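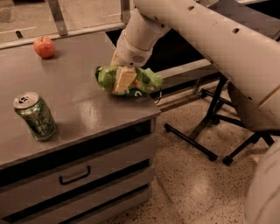

The Salt and Vinegar Year

Aug 29, 2025

Filed under: short stories

My grandmother left me a lake house, and by lake house I mean one room, a porch, and a canoe with a hole in it. My cousin got the car. My other cousin got the good dishes. I got the key to a place on Lake Pernus that I had last seen when I was eight, and a note in her handwriting that said, "Don't let them have the dock."

That was the entire note! No hint about who they were. I turned it over and the back was a receipt for cat litter.

I drove up in February, which was a dumb time to go, but my lease was up and my job had ended and I had a trunk full of sweaters and a family-size bag of salt and vinegar chips on the passenger seat. The road in from Motura had been plowed by somebody who quit halfway. I left the car by the mailboxes and walked the rest with a flashlight in my teeth, dragging a suitcase that was never meant for snow.

The house was fine. Cold, but fine. The stove lit on the second match. There was a can of peaches in the cupboard, and the bed still had the orange blanket I used to hide under when it thundered. I ate the chips for dinner, standing up with my coat on, and I thought, well, okay, I live here now.

In the morning there was a man on the dock.

He was sitting in one of my grandmother's folding chairs with his back to the house and a thermos between his boots. I watched him through the window for a while, hoping he'd turn out to be a delivery. Then I put on two pairs of socks and went out.

"Morning," he said, like I was the one who had shown up.

"This is private property," I said. I had never said that before in my life, and it came out much too high.

"Sure is." He unscrewed the thermos. "You're the granddaughter. You've got the chin."

I didn't know what to do about the chin, so I asked him if he was them. He thought about that a lot longer than I expected, and then he said no, he was pretty sure them was the Statier people. Statier was the marina across the water. They had been trying to buy the dock for thirteen years – just the dock, not the house – so their rental boats could tie up on the sunny side. My grandmother had turned them down every spring. One year she did it by mail, one year she did it through a bullhorn, and the last time she had him row over and do it for her because of her hip.

"And what do you get out of it?" I asked.

"I get to sit here," he said.

He came every morning that month. I never asked him in and he never seemed to want me to. I'd bring my coffee out and sit in the other chair, and he'd tell me things about the lake, mostly where the ice was bad and which of the summer families weren't speaking. He'd had a dog that fell in love with a goose. He thought the moon had gotten closer. I told him about my job and the lease and a certain person in the city who still had my good frying pan, and he listened with his eyes shut, and once I got so worked up about the frying pan that I was halfway through a second cup before I noticed he'd gone to sleep.

The letter from Statier came when the ice was starting to go gray. It was a very nice letter. They were sorry for my loss and they were offering me $400 a month, every month, for as long as they had the use of the dock. I'm not going to pretend I was noble about it. I had been living on soup. I put the letter on the table and walked around it all day, and I did the math on the back of the cat litter receipt, and the math was good. It was groceries and gas and a new frying pan, and the hole in the canoe fixed by somebody who knew how.

I took the letter out with my coffee the next morning and showed him.

He read it slowly, holding it way out in front of him. He folded it up again along the same lines and gave it back.

"That's more than they ever offered her," he said.

"Is it?"

"She'd be sore about that."

I waited for him to tell me what to do. I really wanted him to! He poured himself the last of the thermos and looked at the water, where there was a strip of open black along the shore now, maybe as wide as a hallway, with two ducks going up and down it like they were pacing before a job interview.

"Did she ever say why?" I asked. "It's a dock. Half of it's rotten."

"She said she liked to have somewhere to put the chairs."

I went to Motura that afternoon because I was out of soup. They have a counter in the back of the drugstore where you can buy stamps, and there's a rack next to it with chips and gum and those little flashlights. I stood there a good long time. I bought one stamp and a bag of salt and vinegar, and then I went back and bought a second bag.

I wrote to Statier at the kitchen table that night. My handwriting is terrible, so I did it over until it looked like something a person with a dock would send. I thanked them for thinking of me. I said no. I added a line about the bullhorn, which I'd found under the sink and which still worked, and I crossed that out, and then I copied the whole thing over again and put it back in.

He was already out there in the morning. I handed him his bag of chips and he looked at the front of it, and then the back.

"Little early for these," he said, and opened it.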